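How many examples for one small task, and must I move the card?

Posted by Irfan Hidayat, May 12, 2022

Hello all. I am teaching a small arm to bring a ball to a card and put it down there. Until now I have recorded 60 examples by hand control. The card stays at one spot on the table in all of them. After training, the arm goes well to the card, but when I shift the card by a hand's width it still goes to the old spot. Is it a question of more examples, or of different ones? I also wonder if the shiny ball is a bad choice under a lamp.
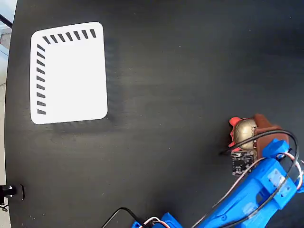
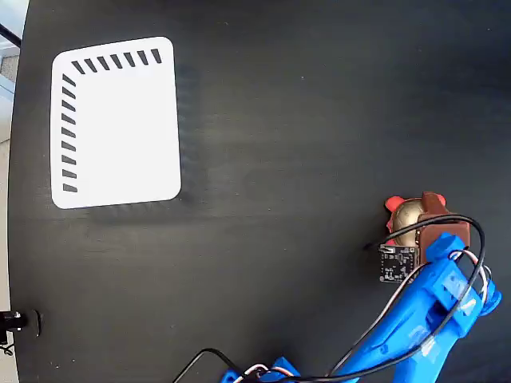 Both: ball in the gripper, card at the upper left.

I can record again at the weekend if somebody tells me what to change.

Senga Skinner
Different ones. Your model has learnt one place and has no need to look at the card. Choose 13 spots for the card, mark them on paper, and record a few examples at each. Turn the card a little also. Keep 2 spots out of the training and test only on these. In March I had the same trouble, and my set was 907 examples, so the number alone did not help me.

Syahrul Majimbun
more data always better. just record more

Nighat Hashmi
I agree with Senga. About the ball: I would leave it, but record with the lamp in different positions, so the bright place on the metal is not always the same. Please also start the arm from different poses. And throw away the examples where you waited long before moving, otherwise the arm learns to wait too.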